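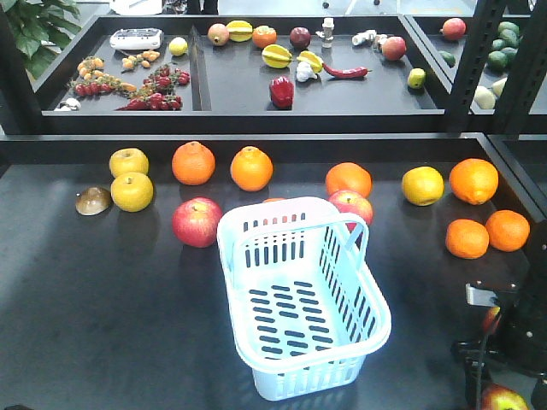 Fruit and basket at the practice shop, with a mushroom among the apples.

Last updated: March

News from the practice shop

The practice shop on the ground floor of Ogundipe House has been restocked, re-sorted and, in the case of the citrus, re-argued. Anyone who hasn't been down since the winter will find that the fruit has moved to the front, which was the plan, and that some of it has kept on moving, which wasn't.

For newcomers to Milamley: the shop is where our day groups come to practise doing the shopping. You take a basket and a list, you find what's on the list, you queue, you pay with money that has been round the building more times than the tea trolley. All of the fruit and veg is artificial. We mention this every spring and every spring a visitor picks up a pear, gives it a hopeful squeeze and puts it back with a wounded look.

The fruit is the hard part, as it is in any shop. A jar stays where you leave it. An orange has ideas. People take one out, compare it with another, decide against both and set them down wherever their hand happens to be, so that by the end of a session the oranges are with the apples and the lemons are with everybody. The mushrooms get about as well. We have tried pointing out that a mushroom is not a fruit. It has made no difference to the mushrooms. 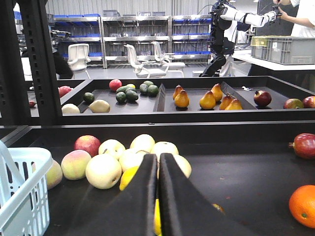 The big improvement this season is the avocados, which came in the Stemance delivery along with a good deal of packing paper. They live up on the raised display at the back, in the left-hand compartment. They have the great virtue of staying firm all year, and I wish I could say the same of the ones I have at home, which go from cobblestone to compost while I'm looking for a knife. Several of the group have asked what you do with an avocado. We've put "avocado" on the Pemon list for next month, so expect a lively discussion and some toast.

A word on the Pemon lists, as two versions are going about. The old ones say "6 pears" and leave you to it. The new ones say which pears, and this has caused feeling. We own green pears, which look like pears, and we own the pale round Asian ones, which look like apples that have had a shock. If your list says "pears (round)", it means those. If your list only says "pears", you've got an old one. Please hand it in at the till and take a new one from the rack.

Lemons. I did not expect to be writing a paragraph about lemons, but the suggestion box has spoken. Three people want them kept with the oranges, on the grounds that they're all citrus. One wants them kept with the limes (we have a few limes). And one has written "lemons should go where there is room", which seems to be the system we were already using. For the time being they can go with the other citrus at closing, and during the session they may please themselves.

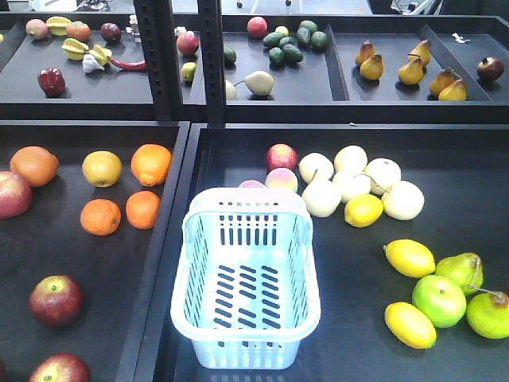
Tidying at the end now takes roughly 40 minutes, down from most of an afternoon, and that is down to the dividers. Before we had them, the display was one long slope of good intentions. Now there's an edge for things to be on the wrong side of, and it's surprising how much people enjoy putting them on the right one. Start at the back, finish at the front, check under the baskets. Tomatoes on the vine should be laid flat and never hung from anything, including ears.

Baskets themselves: please stack them inside one another with the handles down. They should go back by the door after the session. A basket left on the fruit will be used for storage by the next group, and then somebody does their whole shop with a peach they never asked for.

The rest of the shop has had a going-over too. The snack bags are up on the pegs, the sauces are off to one side, and the drinks have been given the middle, where everyone was heading anyway. The annual stock budget came to £2,921 this year, and I'm told we are within it, though the person who told me was standing in front of the receipts.
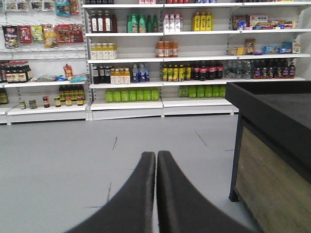

The long white shelving, with snacks and sauces to the left and drinks further along.

The sauce shelf could do with some attention. The jars are small and the bottles aren't, and people go straight for the bottles, so if you're writing a list for a group, do put a jar on it. The jars have waited long enough.

Sessions run from 2 o'clock as usual. Bring your reading glasses if you use them, because the price labels were printed by someone with excellent eyesight.

Comments

I have been asking for the round pears to be labelled since last year. Thank you. They still look like apples.

Can we have limes, then? It would settle the lemon business.

My mum did the whole list on her own and came out with everything except the mushroom, which she says was "in with the apples so I didn't trust it". Fair enough.

Is the toast real?

Milamley Newsletter, Ogundipe House. Contact: ask at the front desk. © Milamley. Back to top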